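Collecting cleaning data at Nernitz: a talk with the Wodetti engineering lead

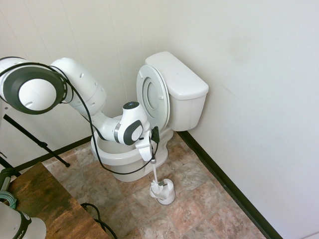
The training set now holds 1568 demonstrations, recorded since March. "We log joint positions and gripper state along with the video," the lead says. "Most of the work is in labeling the failed grasps."

Each operator records for two hours, then swaps out – longer shifts gave slower, jerkier motion. The brush task took 13 days to reach a usable count.

Does the policy cope with a new bathroom? "Poorly, so far. We vary the holder position between episodes, and that helps some. Lighting is still a problem." Kurkutetti will supply four more rooms for the next round of recording.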